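Section 6. Setting up a tidying or kitting task

Applies to: Hendcombe bench cell, with Lulteo task software
Revised: May 11, 2018

6.1 What this section covers

This section explains how to set up a simple pick-and-place task, try it in simulation, and decide whether it is fit to run on a real bench. It assumes that the arm has been installed and the emergency stop tested as set out in Section 3.

Users often ask whether the cell can take over chores such as clearing a worktop, sorting small parts or laying out a kit of tools. At this release it can do some parts of such jobs under fixed conditions. It cannot be given a chore in general terms. "Clear the bench" is not a valid task. "Move the part marked A to tray 1" is, provided that A and tray 1 have both been defined.

6.2 Chores by readiness class

Each task in the Lulteo library carries a readiness class. The class is set by the task template and cannot be changed by the user.

Class 1: may be run unattended inside a closed guard. Rigid parts, known shape, known starting area, flat target. Examples: moving blocks to a tray, loading a parts nest, stacking identical cartons.

Class 2: may be run with an operator present. Rigid parts in mixed positions, some of them touching. Examples: sorting fixings into bins, putting hand tools back on a shadow board, moving empty mugs to a rack.

Class 3: simulation only. Soft, wet, tangled or see-through items, or any job that needs two hands. Examples: folding towels, coiling cable, washing glasses, wiping up spills.

NOTE: Class 3 templates are supplied for study. The software will not send them to a real arm. The lock is deliberate and is not a fault.

6.3 Before you start

Check that:
- the bench is level and fixed to the floor
- the arm pedestal bolts have been tightened to the value in Section 3
- every part to be moved weighs less than 500 g
- the working area is clear of anything not listed in the task
- the Vasconcelos gripper file has been loaded, if that gripper is fitted

CAUTION: The weight limit includes anything inside the part. A tub of screws counts as the tub and the screws. Do not use the cell to move open vessels that hold liquid.

6.4 Defining the task

1. Open the Task page and choose New.

2. Enter a task name. Do not use spaces.

3. Choose a bench model. If your bench is not listed, choose Plain and type in the length, width and height in millimetres. The height must not be more than 990 mm.

4. Add each part to the scene. Give it a shape, a size, a weight and a colour. Parts of the same shape and size must be given different colours or different names.

5. Add the target. A target may be a board, a tray, a bin or a marked area. Set its angle as it will lie on the real bench. A target does not have to be square to the bench edge.

6. Set the starting area for each part. Leave a gap between parts that is wide enough for the open fingers on both sides.

7. Set the order of picking. If you leave this blank, the software starts with the part nearest the gripper.

8. Set the end condition. For most tidying jobs, choose All parts on target. For kitting jobs, choose Match layout and supply a layout file.

9. Save the task.

NOTE: The end condition is checked from the position of the parts only. A part that is on the target but upside down will pass unless Check facing is turned on.

6.5 Running the task in simulation

The block task supplied with the software is a Class 1 template and should be used for the first run. Open it from the library under Blocks to Board.

1. Select Simulate, then Load.

2. Turn the view until the arm, the parts and the target can all be seen together. A view from above and to one side is best for judging finger clearance.

3. Set the speed to Slow and press Step. The arm moves to the first approach point and stops.

4. Check that the gripper is over the correct part and that the fingers point down towards it.

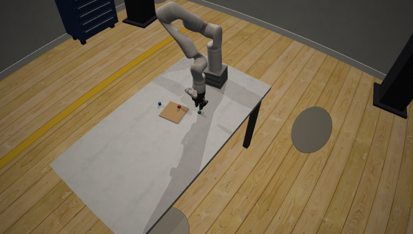

Figure 6-1. Blocks to Board in simulation, gripper above the green block.

5. Press Step again to lower the gripper, and again to close it. Look for any overlap between the fingers and the bench top. If there is overlap, raise the grip height by 1 mm and repeat from step 3.

6. When single steps give no errors, set the speed to Normal and select Repeat. Enter 100 as the number of runs.

7. Turn on Vary start. This shifts each part by a small amount before every run. Results obtained with Vary start turned off do not count towards release.

8. When the runs have ended, open the Results page and read the failure list.

NOTE: Shadows in the simulated view are drawn for the user. They have no effect on the simulated sensors unless Camera model is set to Full.

6.6 Reading the results

Missed grip: the fingers closed on nothing. Check the size entered for the part.

Dropped: the part was lifted and then lost. Check the weight and the grip force.

Off target: the part was let go with its centre outside the target. Check the target angle.

Knocked: a part other than the one being picked was moved. Widen the gaps or change the order of picking.

Timed out: the arm could not find a path. Move the part closer to the pedestal, but not within the inner limit shown in red on the reach map.

6.7 Moving to the real bench

A good score in simulation does not show that the task will work on the bench. In tests at the Skodby workshop, carried out in February, Class 2 tasks took roughly 100 minutes of adjustment each after transfer, most of it spent on lighting and grip force. Plan for this time. Tasks that a person finishes in a few seconds may be slower by machine even after adjustment.

1. Place the real parts and the target as defined in 6.4.

2. Close the guard and set the speed limit to Slow.

3. Run the task once in Step mode with a hand on the stop control.

4. Run the task without stops at Slow. Correct any fault before raising the speed.

5. Record the result in the cell log, together with the task name and the software release.

CAUTION: Do not reach into the guard to put a fallen part straight. Press Hold, wait for the amber lamp, then open the guard.

If the parts, the target or the lighting are changed later, repeat 6.5 and 6.7 in full. For changes to the gripper, see Section 7.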